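Reading time: 2 min

4. Oiling the Urwood table top

Read the full section before you open the can.

1. Wipe the top with a damp cloth and let it dry overnight.
2. Sand lightly with 220 paper, always along the grain.

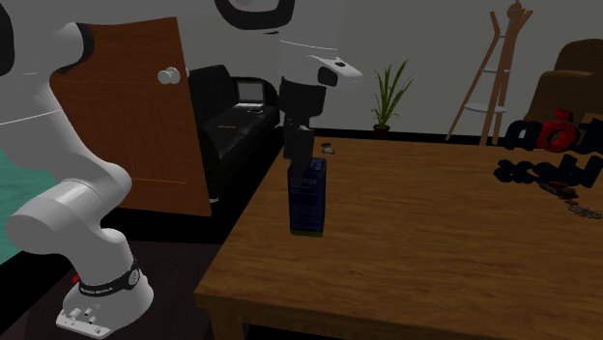 3. Remove all dust — also under the edges.
4. Put on a thin coat of oil and wipe off the rest after 16 minutes.

Caution: Oily cloths can start to burn by themselves. Lay them flat outside to dry.

5. Wait one day, then repeat. Use 2 coats in total.

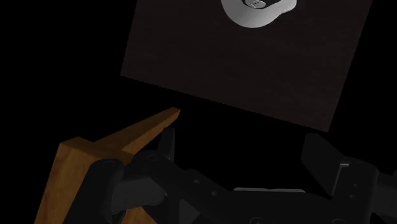 Can I use the table between the coats?
Please wait until the second coat is dry, as cups leave rings in fresh oil.

Contact: Ívar Brøndum, Stovasby | © Urwood | Back to top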